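## 4. Turning hand motion into gripper trajectories

The part of Jedum we are most pleased with is also the least visible. Between the raw video that comes off an operator's head camera and the clean, time-stamped trajectories that a policy can learn from sits a tracking and alignment layer, which we call Urex. In earlier versions this was a pile of scripts, each with its own idea of what a frame was. It is now one program, and it runs at the same rate as the recording, so an operator can find out whether a take is usable before starting the next.

### 4.1 Pose from marker cubes

Each hand-held gripper carries a cube with a square fiducial pattern on its faces. Urex detects the patterns in every video frame, groups them by cube, and solves for one rigid pose per cube using all the corners it can find. A single face is enough to give a pose, but a small, nearly flat target has a well-known weakness: two quite different orientations can explain the same four corners almost equally well. With two or more faces in view the ambiguity disappears. Much of our early trouble came from treating every face as a separate target and averaging the results, which let one flipped face drag the whole estimate with it. Solving for the cube as a whole cured this at once, and it was a lovely afternoon when the plots stopped jumping!

When only one face is visible, Urex keeps both candidate poses alive and carries them forward. Each candidate is scored against a constant-velocity prediction from the last frames in which the pose was certain, and the choice is put off until a second face appears or a window of 19 frames has passed. The delay is harmless offline. In the live view we simply draw the better-scoring candidate in a paler colour.

The head camera moves, of course, and it moves a lot when people look down at what they are doing. All gripper poses are therefore expressed first in the camera frame and then moved into a fixed work frame, using the camera path from a separate visual odometry process. The two estimates are joined in a sliding-window optimiser, with the corner reprojection errors and the odometry increments as its terms.

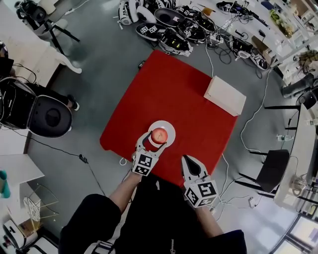
**Figure 3.** Two-handed picking on the red mat, from the head camera. Both grippers carry marker cubes; the plate, apple and white box are on the mat.

Segmentation is the next stage, and it is where the two hands stop being interchangeable. Urex cuts each recording into stretches in which one gripper is the *acting* hand and the other is *idle* or *supporting*. The first version did this from speed alone, on the theory that the faster hand must be the one doing the work. It fails badly around a grasp, where the acting hand slows down to almost nothing while the other may drift. In Figure 3 the left gripper has its fingers around the apple just over the plate, while the right one is open and holds nothing, and a rule based on speed could easily give the label to the wrong side. We now combine three signals: finger opening, the distance from each fingertip pair to the nearest tracked object, and speed, with speed given the smallest weight. The labels come from a small hidden Markov model whose transition costs were set by hand and have hardly needed touching.

### 4.2 Finger opening

We estimate the opening of the fingers from the image alone. The crop around each gripper is warped using the cube pose, so that the fingers always appear in the same place and at the same scale, and a small network regresses one number between closed and fully open. The warp does most of the work. Without it, the network needed far more labelled crops and still confused a half-open gripper seen from the side with a closed one seen from above. With it, 1399 labelled crops were enough to train a model that we have not had to replace. The labelling was done by Manon Ross over two weeks in July, using a slider tool that is included in the release.

Objects complicate matters in a useful way. A gripper closed on something round stops well short of its closed position, so a fixed threshold on opening is a poor test for a grasp. Urex looks for a plateau instead: the opening falls, then stays level while the gripper pose and the object pose begin to move together. Both conditions must hold. The second rejects the case where an operator pauses with the fingers part closed, a habit we saw often in people new to the device.

### 4.3 Background markers

One failure deserves its own paragraph, as it took us far too long to find. Spare devices left within view of the camera have markers too, and the detector is perfectly happy to read them. In the first release a marker identity was bound to a hand when the session began, and any unexpected identity was ignored. This sounds safe, but partly hidden patterns are sometimes decoded as a neighbouring identity in the dictionary, and a wrongly read marker on the floor could then pull on a hand pose.

The fix has two parts. The corner term now uses a robust loss, so that a detection which disagrees strongly with the rest of its cube loses its influence. We also keep a map of static markers in the work frame. Anything that has stayed put for 29 consecutive frames while the camera moved goes into the map, and its corners then feed the camera path in place of the hand pose. So the clutter at the back of the room now helps us! Camera drift over long takes fell visibly once the map was switched on, and takes recorded in a tidy room came out slightly worse than those recorded in a busy one.

### 4.4 From trajectories to the planner

The output of Urex is resampled to a uniform rate, cut at the segment boundaries, and passed to Paredes, our planner, as a list of gripper poses with opening values and hand labels. Paredes checks that each segment can be reached by the target arm, shifting the base position if needed, and rejects segments that would bring the arms too close to one another. Rejected segments are kept with the reason attached. Reading through those reasons has been the quickest way to find errors upstream: a run of joint-speed rejections at the same instant nearly always means a flipped cube pose that slipped past the check in Section 4.1.

We processed 2000 segments in this way for the experiments in Section 5. The same settings were used for all of them, apart from the minimum arm separation, which was made larger for the runs on the Asness arms to allow for their wider wrists.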